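Help us put the Serau table-clearing kit through its paces

Hi! I'm Chanida Klinhom, and I run the home trials for the Serau, the two-arm kit we're building at Urketti. We're looking for people to come in, boss it around, and tell us where it gets on your nerves. No robotics background needed (please, we have enough of that already).

What you'd be doing is setting up the kind of leftovers you'd find after lunch at your place, then asking the kit to sort them out. Bowls, cups, drink cans, fruit in those clear clamshell boxes, whatever you like. The arms use plain two-finger grippers, and soft or light stuff is where I most want your opinion!

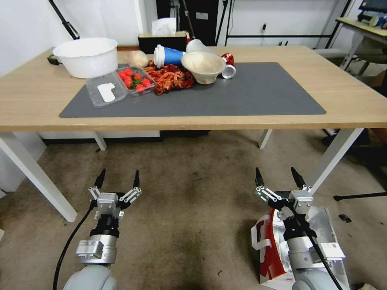 Do I need to bring my own food?

We supply all of it, but you're welcome to bring a favorite snack if you want to see how the kit copes. Just tell us about allergies when you sign up.

Sessions last 50 minutes, and you'll do three of them during May. We pay $40 a session, plus parking. You'll get a short lesson on the tablet first, then you're on your own with the kit while one of us sits nearby taking notes. Afterward we chat. I ask a lot of questions, so come ready to talk.

I'd love to hear from folks who cook for a crowd, people with sore hands or limited reach, and anyone who simply hates cleaning up. You do need to be 18 or older and okay with us recording the session. The last version, the Yensuk, went through 267 sessions like these, and the slower arm speed on this one came straight out of them. 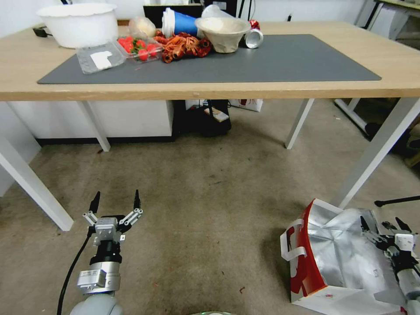 Nektarios Giannakopoulos wrote to us after his third Yensuk session: "I went in thinking I'd want it faster. What I wanted was a stop button I could reach without getting up, and I said so every time."

He got his button, by the way. It clips to your chair now.

To sign up, use the form on our trials page and put "Serau" in the subject box. Morning slots start at 9:00 and go quickly. Kanyarat Rattanakul handles the schedule and will write back with open times and directions.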